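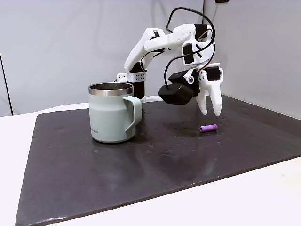 Call for participants: does a coffee break make you work better?

We have read a lot of claims that a mid-morning coffee break pays for itself. Most come from people who sell coffee. At Plastow we would like to see the evidence, and so far we haven't found much we trust.

So we are looking for 36 adults who work at a desk at least 5 days a week. You would keep a short daily diary through November: when you stopped, what you drank, how long you were away, and how the next hour went. Some of you will be asked to skip the break entirely. Please don't sign up if that would make you miserable. 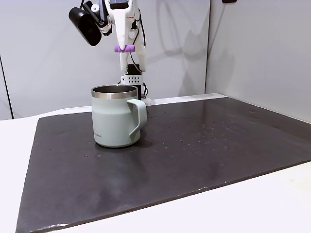

We don't promise a result. An earlier study in Lorkico reported big gains, but it let people grade their own work, and we doubt it would hold up. Our participants will do a dull proofreading task of 400 words twice a day, marked by someone who doesn't know which group they are in.

You do not need to like coffee. Tea drinkers are welcome, and so are people who think the whole idea is nonsense - we could use a few more of those.

Each person who finishes gets a gift card. Miss a few days and you still get half. We will not sell your details or send you wellness tips.

To apply, fill out the form at the Plastow front desk or on our website. Applications close when the places are full.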